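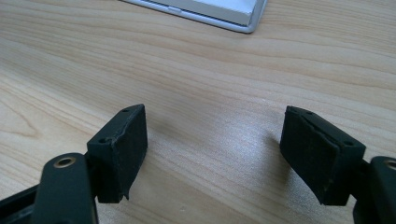

Wooden tabletop

A wooden tabletop is the flat upper part of a table, desk, bench or counter, made wholly or partly of wood. It is the part that takes the wear. The legs and frame hold it up; the top gets the elbows, cups, pens, lamps, tablets and everything else. Tops are sold fixed to a table or on their own, to be put on legs bought separately.

Contents
1 Types
2 Woods
3 Grain and figure
4 Movement
5 Finishes
6 Use as a desk
7 Care
8 Damage and repair
9 Makers and trade names
10 See also

Types

Solid tops are made from boards glued edge to edge. Single-board tops exist but are scarce and expensive, as few trees are wide enough. Most solid tops are therefore panels, the joints more or less hidden depending on how well the boards were matched.

Full-stave panels use boards that run the whole length of the top. Finger-jointed panels use short pieces joined end to end, which is cheaper and shows a sort of zigzag at each joint. Butcher block is a thicker relative, narrow strips on edge or end grain up. Common in kitchens, less so in offices on account of the weight.

Veneered tops have a thin sheet of real wood over a core of particleboard, fiberboard or plywood. Often hard to tell from solid at a glance. The usual check is the end of the top – on a solid board the lines of the face carry over into end grain, on a veneered one they stop and an edge strip begins. Printed tops (a photograph of wood under a clear plastic layer) are not counted as wooden by most sellers, though the labeling is loose and varies from shop to shop.

Woods

Pale tops are usually maple, birch, ash, beech, pine or rubberwood. Oak sits in the middle. Walnut and cherry are the common darker ones. Bamboo is a grass, but is sold beside the others and cared for in much the same way.

Maple. Hard, close grained, cream to light tan. Takes knocks well. Stains unevenly.

Birch. Similar look, a bit softer. Widely used as veneer.

Ash. Pale with strong open grain. Pores show through thin finishes.

Beech. Slightly pink. Small flecks. Moves a lot with damp.

Pine. Soft, knotty, cheap. Dents under a ballpoint pen if only one sheet of paper is in between.

Rubberwood. From old rubber plantation trees. Nearly always finger-jointed.

Pale woods mostly darken or yellow over the years. Cherry darkens fast, walnut tends to go lighter. Anything left in one place on a new top in a sunny room can leave its outline, a paler or darker patch the shape of the thing. On many woods the patch fades once it gets the same light as the rest.

Grain and figure

Grain means the direction of the wood fibers. Figure means the pattern on the face. In everday speech both are called grain, and this article does the same from here on.

How the log is cut decides most of it. Flat-sawn boards, cut across the log in parallel slices, show arches and loops in the middle of the board and straighter lines toward the sides. Quarter-sawn boards are cut so the growth rings stand nearly upright in the board, and show tight parallel lines. Rift-sawn falls in between. Flat-sawn wastes the least wood and is the most common for tables.

Darker streaks between lighter bands may be latewood, the denser wood grown toward the end of the growing season, or mineral staining, or just heartwood next to sapwood. Some buyers pay more for even color, others for streaks. Grading rules differ from one mill to the next.

By custom the grain runs along the longer side of the top. Reasons are partly looks, partly strength: wood is far stiffer along the grain than across it. Round tops have no long side, and the maker picks.

Movement

Wood takes up moisture from damp air and lets it go in dry air. It swells and shrinks mainly across the grain, hardly at all along it. A wide solid top can change noticeably in width between a humid summer and a heated winter.

A top screwed down tight to a rigid frame may therefore split, or bow. The usual answers are slotted screw holes, small wooden blocks called buttons that slide in a groove, or figure-eight clips of metal. Breadboard ends – a strip across each end of the top, grain running the other way – keep it flat and are fixed firmly only in the middle, so the rest can slide. Veneered tops move much less.

A top finished on one face and left bare on the other will often cup, since the bare face takes up moisture faster. Both faces should get the same number of coats. Frequently skipped in home projects.

Finishes

Oil. Soaks in, leaves a low sheen, needs redoing. Linseed, tung and various blends. Easy to patch. Poor against standing water. Rags soaked in drying oils can heat up and catch fire by themselves, and should be laid flat to dry outdoors or kept under water in a closed metal can.

Hardwax oil. Oil and wax mixed. Somewhat tougher than plain oil, still patchable.

Varnish and polyurethane. A film on top of the wood. Strong, good against water. Oil-based kinds give an amber tint that deepens with time, water-based ones stay close to clear, which matters on pale wood. Scratches are hard to patch without redoing the whole face.

Lacquer. Sprayed, fast drying, the usual factory finish. Can be harmed by nail polish remover and some cleaners.

Shellac. Old, attractive, weak against heat and alcohol.

Soap. A Scandinavian habit for pale woods, keeps them from yellowing. Has to be repeated often.

Sheen is given as matte, satin, semi-gloss or gloss. Even a satin top will show a bright washed-out spot under a ceiling light, seen from the right angle. Matte is often recommended for desks for that reason. It also hides dust but shows polished patches where forearms rub.

Use as a desk

Wooden tops are common in offices, classrooms, libraries and homes. Compared with glass they are quieter and warmer to the touch. Compared with plastic laminate they scratch more easily and can be sanded, which laminate can't.

Paper on bare softwood picks up dents from below and the pen goes through. A blotter or mat solves it. Flat electronics such as tablets and laptops do little harm as a rule, but rubber feet are a known problem: some rubbers hold plasticizers that soften lacquer over months and leave dark or sticky marks. Felt pads are safer. Grit under a metal case will scratch when it is slid about, so lift it.

Clamps for lamps and monitor arms press hard on a small area. A scrap of wood or cork under the jaw spreads the load. On veneered tops with a hollow core the clamp can crush the top outright.

Cable holes are drilled with a hole saw, from both faces to avoid tearing out the far side. The cut edge should be sealed.

Care

Dust with a soft dry cloth. Wipe with a damp cloth, wrung out well, then a dry one. Along the grain. Mild dish soap for grease. No scouring pads. No bleach on oiled wood.

Spills up at once, especialy coffee, red wine and anything with alcohol in it. Coasters for hot and cold alike.

Oiled tops are redone when water no longer beads, once or twice a year in normal use. Thin coats, wipe off the excess, leave overnight. Silicone polishes are best avoided; they get in the way of any later refinishing.

Keep solid tops away from radiators and out of steady direct sun where possible.

Damage and repair

White rings. Moisture in the finish, not the wood. Often go away on their own in a few days. Otherwise gentle heat or a light rub with fine abrasive and oil.

Black rings. Water has reached the wood, commonly with iron, and reacted with the tannins. Typical of oak. Needs oxalic acid or sanding.

Dents. Fibers are crushed but still there, so steam can raise them: damp cloth, warm iron, short touches. Works on bare or oiled wood, badly under varnish.

Scratches. Light ones in oil disappear with the next coat. Deeper ones are filled with wax sticks in a matching color.

Sanding a solid top: start coarse enough to remove the damage, then work up through finer grits, always with the grain. Veneer is often thinner than a millimeter and goes through quickly at the edges. Once through, there's no fixing it short of new veneer. Finer than 600 grit is rarely used on bare wood, and then mainly between coats of film finish.

Makers and trade names

Several small makers sell loose tops without legs. Nellero lists full-stave panels in ash and maple, 40 millimeters thick, oiled or bare. Pindeo makes veneered desk tops for schools, with a solid edge strip. Sepp is a workshop line of beech tops, finger-jointed, sold in 16 sizes. Skimari is a hardwax oil and not a top, though it is sometimes listed among them in catalogs.

See also

Butcher block
Breadboard end
Desk
Figure (wood)
Trestle table
Veneer
Wood finishing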